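Fodby Play Kitchen Group, minutes, Friday, 4:15 pm

Tudur Harries asked why the Kokkonen quote had gone up by 37 dollars for the same box of toy food. No answer yet. Motion to order tabled.

Stillberg says its set will last 200 washes. Members doubted it and want that in writing.

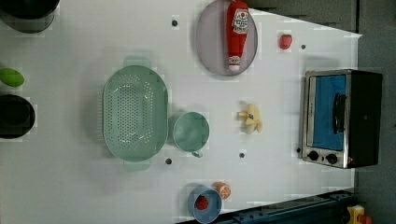 Storage was next. Tudur is not convinced two more bins will fix anything when the toy food keeps ending up with the dishes, like the strawberry in the light blue bowl. Vote put off to March.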